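Section 6. Basket Grip and Carry Test

Read Section 5 first. If the wrist still ticks when you turn it by hand, nothing in this section will go well and you'll end up blaming the gripper.

The Zundeo arm kit sheet says the gripper will hold "everyday household loads." We have no idea what that means and the sheet doesn't say. The numbers below come from the Simero build in our shared shop, put together by Feven Gebremichael and me over one long winter. Your motors may be better than ours. Test as if they're worse.

What you need

A plastic shopping basket with a stiff rim
Produce or other loose goods of mixed size
A kitchen scale
The stop button, on its own cord, in somebody's hand

6.1 Preparing the load

1. Weigh the basket empty and write it down.
2. Load to 200 grams for the first run. Yes, it looks silly.
3. Place one long item across the basket. Round items alone will roll to the low side and give you a flattering result.
4. Set the basket on the floor beside the right foot.

6.2 Closing the grip

5. Start the Jerach control program and choose Manual. Leave Auto Grasp alone. It worked for us 3 times out of 11, and I wouldn't call that a feature.
6. Bring the right arm down until the open gripper straddles the rim.
7. Close slowly, stopping when the motor current first rises. Then close one more step.
8. Tug the basket sideways by hand. If the rim slides, open up and go back to step 6. Adding force only bends the rim.

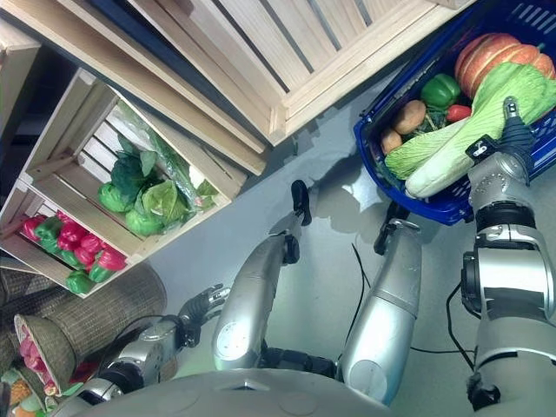 Figure 6-1. Right gripper closed on the basket rim, as seen from the head. Note the cable on the floor between the legs.

CAUTION: Cables on the floor are a trip hazard for you and for the machine. Before any step that moves a leg, clip them up behind the hips. The quick-start card claims the legs will "adapt" to small obstacles. Ours adapted by falling over.

6.3 Lifting

9. Raise the arm a finger's width and hold. Watch the shoulder, where any sag shows up first.
10. If the shoulder holds, lift until the basket clears the floor. Keep the left arm away from the body so it can't catch on anything.
11. Lower the basket, open the gripper, and weigh the contents again in case something dropped out.
12. Add weight in small steps and repeat from step 6. Stop at 1000 grams, whatever the forum says.

NOTE: The head camera looks down past the chest, so it's easy to misjudge how far a shelf or crate sticks out. Have a second person stand to the side and call the distance.

6.4 If the grip slips

Check the finger pads for dust. Wipe them with a dry cloth. The Akpalu replacement pads cost more and, in our shop, slipped just as often as the stock ones, so try the cloth before you spend money.

If the gripper opens by itself under load, press stop and redo the current limit in Section 4. Do not raise the limit to "get through" the test. Feven tried it in July and we waited a good while for a new motor.

Walking with a loaded basket is covered in Section 8. I'd put it off until the standing lift has become boring.

Amanuel Endale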